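Collecte de démonstrations : où en sommes-nous ?

Depuis le début du mois d'avril, notre groupe enregistre des démonstrations pour le projet Pindent. Le principe reste le même qu'en hiver : une personne guide le robot à distance, le robot exécute le geste, et chaque essai est conservé avec les images et les positions des articulations. Le modèle apprend ensuite à partir de ces essais.

À ce jour nous avons 1 970 essais enregistrés, dont 993 ont été relus et annotés. La relecture avance moins vite que l'enregistrement, et nous cherchons encore deux personnes pour aider à cette tâche.
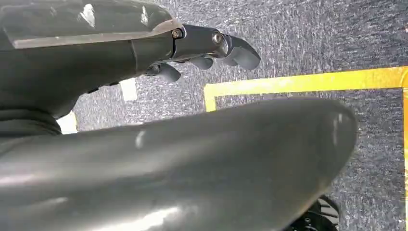
Foltau – Équipe Apprentissage et manipulation

La zone de travail est délimitée au sol par un ruban jaune, collé sur la moquette. Merci de ne pas déplacer ce ruban, même de quelques centimètres : les essais d'une même série doivent pouvoir être comparés entre eux. Les doigts du robot sont à inspecter avant chaque séance, surtout les extrémités.

Kieran Rudd a préparé une nouvelle consigne pour les opérateurs. Elle demande de garder aussi les essais manqués, avec l'étiquette « échec », au lieu de les effacer. Les collègues de Drirton travaillent déjà de cette manière et nous ont envoyé leur grille d'annotation, que nous allons traduire.

Pour réserver un créneau d'opérateur, il faut écrire à Kieran avant la fin du mois.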